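# pancombe-prises

Jeu de données sur la consommation électrique en veille des petits appareils domestiques, relevée dans des logements du quartier de Clisside. Les fichiers sont en CSV, encodés en UTF-8, séparateur point-virgule.

## Contenu

- `releves.csv` : 319 lignes, une par appareil et par logement
- `logements.csv` : 40 logements, surface et type de chauffage
- `appareils.csv` : catégories et libellés

Les puissances sont en watts, avec un point décimal. Un champ vide signifie que la mesure manque, un zéro que le wattmètre affichait zéro.

## Protocole

Chaque appareil est branché seul sur le wattmètre, mis en veille, puis laissé 20 minutes avant lecture. Les multiprises à interrupteur sont relevées à part, sous la catégorie `bloc`, interrupteur fermé puis ouvert.

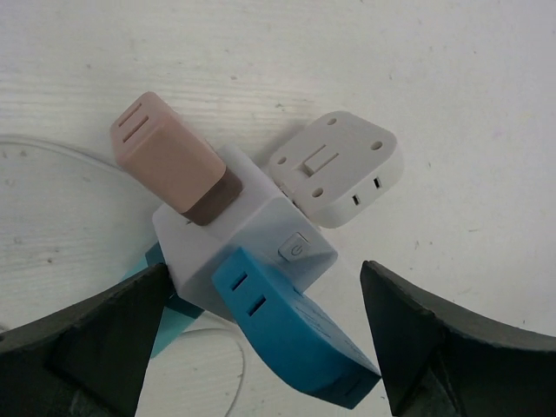 Annelies Eder demande si la colonne `bloc_ouvert` ne fait pas double emploi avec `veille_w`, et propose de la supprimer dans la prochaine version. La colonne est conservée pour l'instant : les deux valeurs diffèrent pour plusieurs modèles à voyant. La discussion reste ouverte dans le ticket 12.

## Limites connues

Les logements d'Istwood ont été retirés, le wattmètre utilisé là-bas n'ayant pas été étalonné. Les box internet sont surreprésentées. Plus de la moitié des relevés datent de décembre, ce qui pèse sur tout ce qui touche aux guirlandes et aux chauffages d'appoint. Ne pas extrapoler à une année entière.

Les libellés ont été saisis à la main. Il reste des doublons du type « TV » et « téléviseur » ; le script `nettoyage.py` en corrige une partie.
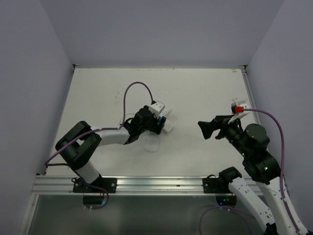 *Fig. 2. Plan de travail blanc, rail en aluminium à l'avant.*

## Utilisation

```
python nettoyage.py releves.csv -o propre.csv
```

Le script attend les trois fichiers dans le même dossier. Il ne modifie pas les originaux.

## Licence et citation

CC BY 4.0. Citer : « Relevés de veille Pancombe, collectif Nwankwo ». Les corrections se font par ticket, avec le numéro de ligne concerné ; elles sont relues le mardi.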